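On Choosing a Preschool, One Year Later

August 7, 2021

This post sets out how our household selected a preschool for our daughter and what we have learned in the year since. Several readers wrote to request it after my April entry on waiting lists, and I regret the delay in answering them. The views are mine alone. My husband, Emmanuel Ondieki, has read the draft and has asked me to record that he disagrees with the section on distance.

Background

We moved to Didton when our daughter was two and a half. At that time we knew one family in the town and had no relatives within a day's drive. I had returned to full-time work, and Emmanuel was teaching evening classes, which gave us mornings that overlapped badly and afternoons that did not overlap at all. We required care on five days a week, with a start no later than eight. That single requirement removed most of the programs in the area from our list before we had visited any of them. A great many preschools open at nine and close at noon. They are intended for families whose arrangements differ from ours, and I have no complaint against them.

We began with the list kept at the public library. It was out of date in several respects. Two of the telephone numbers had been reassigned, and one program had become a dental office. Readers who begin with a printed list should call every entry before making any plans around it.

The Visits

We visited four programs. I shall describe three, the fourth having closed since then.

The first was the Subramaniam School, on the north side of town near the water tower. It has a strong reputation and the staff were courteous throughout. The director met us at the door and gave us a folder containing a statement of philosophy, a fee schedule and a sample menu. The monthly fee for five full days was $1,129, exclusive of a supply charge. We were permitted to observe a class for twenty minutes. The children were practicing letters at that hour and were doing so quietly. Our daughter, who was with us, sat down on the floor and removed both shoes. The director did not remark on it, and I thought well of her for that.

The second was a cooperative program held in a church basement. Parents are required to work two mornings a month, and the fee is reduced accordingly. I admired nearly everything about it. The teacher, Vimala Mudaliar, had been there for a long time and answered our questions more fully than anyone else we met, including those I had not known to ask. She advised us to find out at every program how long the teachers had stayed, who was in the room at five in the afternoon, and what was done when a child would not nap. We could not meet the two mornings. I wrote to her afterward to say so, and she replied with the names of two other programs and a note about which of them had the better playground.

The third was Cindero Early Learning, and it was one of the names on her note. It is located in a former furniture store, and the first impression is poor. The parking lot floods. The sign has faded to the point that we drove past it. Inside, however, the rooms were large and the noise was of the right kind, by which I mean that the children were talking to each other and the adults were talking to the children. The monthly fee was $1,080. The assistant director, Dennis Massawe, gave us the tour himself and stopped twice to tie a shoelace and once to settle a question about whose turn it was with the funnel. He did not hurry either matter in order to get back to us.

We enrolled at Cindero.

On Fees

I have been asked to be specific about cost, and I will be as specific as I reasonably can. The difference between the two monthly fees given above is small, and it did not decide the matter. The additional charges deserve more attention. Our first-year total in charges beyond tuition was larger than we had planned. It included registration, a deposit, late pickup on several evenings, a summer activity fee and the purchase of a particular kind of nap mat. None of this was concealed. It was all in the handbook, which runs to 39 pages and which I read with care only after we had signed. I recommend the opposite order.

Families should also ask whether tuition is owed during closures. At every program we visited the answer was yes for holidays, and at two of them the answer for longer closures was unclear. After the past year, no one should sign an agreement in which that answer is unclear. Ask for it in writing and keep the page.

On Distance

Cindero is eleven minutes from our house by car when traffic is light and twenty-five when it is not. My position is that distance matters more than parents expect. A longer drive is repeated ten times a week, in rain, with a child who has dropped something under the seat. My husband's position is that the drive is the best conversation he has all day and that he would not shorten it. I report both views. We have not resolved the question, and I note that he drives in the afternoon and I drive in the morning.

The First Weeks

Our daughter cried at drop-off for nine school days. I had been told to expect a week, and the second week was accordingly harder on me than the first. Her lead teacher, Chia-jung Kan, asked us to keep the parting short and the same each time: coat on the hook, one hug, and out. I found this advice difficult to follow and followed it badly. On the tenth day our daughter walked in, hung up her own coat and did not look back, and I sat in the flooded parking lot for some time before I drove to work.

There were smaller adjustments. She ate very little at lunch in the first month and a great deal at four in the afternoon. She learned a song about a turtle with many verses — I have yet to hear the last of them — and she began to insist that everyone at our table wait until all were served. Emmanuel and I had been attempting to establish that rule for a year without result.

She also caught every cold that was available. We had been warned, and we had still not kept enough leave in reserve. Where two parents share the sick days, I suggest settling in advance who takes the first one. It is a poor subject to discuss at six in the morning.

What the Program Teaches

Cindero describes itself as play-based. I was cautious about the term, having seen it used for programs that seemed to have no plan of any kind. In practice the day has a firm outline. There is a morning meeting, then a long stretch of free play, then time outdoors, lunch, rest, a story and a second, shorter period of play. Letters and numbers are brought in where they fit. A child who builds a shop is helped to write a sign for it.

Pretend play takes up a larger part of the day than I would have guessed. When I asked Ms. Kan about it at our winter conference, she told me that she hears more language in that corner than at any other point in the day. Children there have to agree on who is who, change their minds and persuade each other. Our daughter, who spoke mostly to adults before she enrolled, now conducts long negotiations with her friends about who is to be the mother, who is to be the dog and whether the dog is allowed to cook. Her father-figure in most of these games is named Mr. Penent, for reasons we have been unable to discover. There is a Penent Street near the school and we suspect the bus.

My own father-in-law's neighbor, Krishnamoorthy Sastry, taught first grade for many years, and I put the question of early reading to him when we visited. He said that he had never minded receiving a child who could not yet read. He had minded receiving a child who could not wait for a turn or put on a jacket. I have repeated this to several anxious parents since, and it appears to be of some comfort to them.

What I Would Do Differently

I would visit at the end of the day in addition to the morning. Every program is at its best at ten o'clock.

I would bring fewer written questions. I had two pages of them and looked at the paper when I should have been looking at the room.

I would place our name on a waiting list earlier, and on more than one. The deposits are an expense, but two of the programs we called held them for a full year and refunded them on request.

I would not have bought the backpack with wheels.

Matters Still Open

Our daughter turns four this fall, and we must decide whether she will remain at Cindero for her last year or move to the prekindergarten class at the public school, which is free and which ends at two-thirty. The afternoon gap is the difficulty. There is an after-care program on site, with a waiting list of its own, and I have submitted the form. I will report on the outcome when there is one.

Comments remain open below. I ask that readers who wish to name a program critically write to me privately instead, as these are small places and the people who work in them read what is posted. I am particularly interested in hearing from families who have made the move from private to public at age four, and from anyone who has found a nap mat that survives the washing machine.

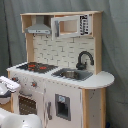
A child-sized play kitchen, with range hood and microwave.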